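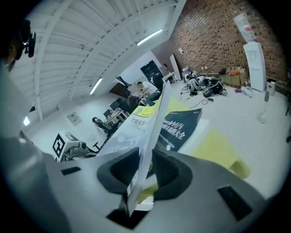 Chapter 9
Receiving and Sorting Donated Books

Key terms
accession; condition grade; deed of gift; duplicate; holding period; quarantine; withdrawal

After studying this chapter, students should be able to describe the stages through which a donated book passes before it reaches the shelf, explain the purpose of a written gift policy, apply the four-point condition scale introduced in Chapter 6, and prepare a simple intake record.

9.1 The place of gifts in a small library

Most public and school libraries receive books in two ways. They buy them, or people give them. Purchased books arrive with an invoice and have been chosen by a member of staff with the needs of readers in mind. Donated books arrive in boxes and shopping bags, often without a list, and reflect the tastes and working lives of the people who owned them. A retired engineer may bring in computing manuals; a family clearing a house may bring in cookbooks, school readers and atlases together. The task of the receiving librarian is to find out what has been given and to decide, within a reasonable time, what should become of it.

The cost of this work is easily underestimated. A donated book must be inspected, checked against the catalog, described, labeled and shelved. When the town library at Lerkach reviewed its procedures, it found that a single gift of 900 volumes had occupied the back office from March until the end of the summer. Of those volumes, 100 were added to the collection. The remainder were offered to other libraries, sold or recycled. The staff did not regard the gift as a failure, but the library adopted a written policy before it accepted another of that size.

9.2 The gift policy

A gift policy is a short public statement of what the library will accept and on what terms. It protects the donor as well as the library. At a minimum, it should state that accepted gifts become the property of the library, that the library may keep or dispose of them as it sees fit, and that the library does not place a money value on them. The last point matters in places where donors may claim gifts against their taxes.

Policies differ in what they exclude. Many libraries decline encyclopedias, incomplete sets and textbooks in superseded editions. Some decline computing titles beyond a certain age – a rule that should be applied with care, as an older manual may still be wanted by readers who maintain older systems. Works in languages the staff cannot read should never be refused for that reason alone. They should be set aside for a reader of the language, and the title should be copied onto the intake slip in its original script.

9.3 The intake area

Intake requires a clear flat surface, good light and enough room to keep unsorted material apart from material that has been inspected. A separate room is desirable but many branches do without one. Tables should be firm and at a comfortable working height. If a cloth is used it should be plain, clean and fixed so that it does not slide when books are moved across it. Food, drink and other liquids should be kept off the surface where books are handled.
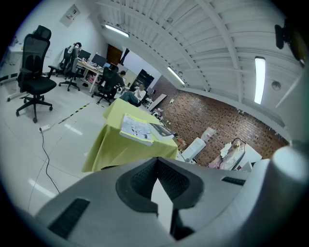

Figure 9.1 Booklets on a cloth-covered table.

Booklets and pamphlets need particular attention at this stage. They have little or no spine, they slip inside larger volumes, and they are easily discarded with packing paper. Each should be given its own intake slip.

Incoming books should be examined for damp, mold and insects before they are brought near the collection. Any item that raises doubt is placed in quarantine. The branch library at Mernlow uses a holding period of 21 days, after which the item is examined a second time by a different member of staff.

Case study: The Marchand gift

Analyn Marquez was in her first year as branch librarian at Lusholm when the Marchand family offered the contents of a private study. She visited the house, agreed in writing which shelves were included, and asked that the books be packed in the order in which they stood. On arrival each box was numbered and its contents listed before anything was removed for sorting. As you read Section 9.4, consider which of these steps could have been left out, and what the branch would have lost by doing so.

9.4 Preparing the intake record

The intake record is made before any decision is taken on the book. It gives the date of receipt, the name of the donor or the box number, the author and title, and a condition grade from one to four. The space for the decision is left blank until sorting is complete.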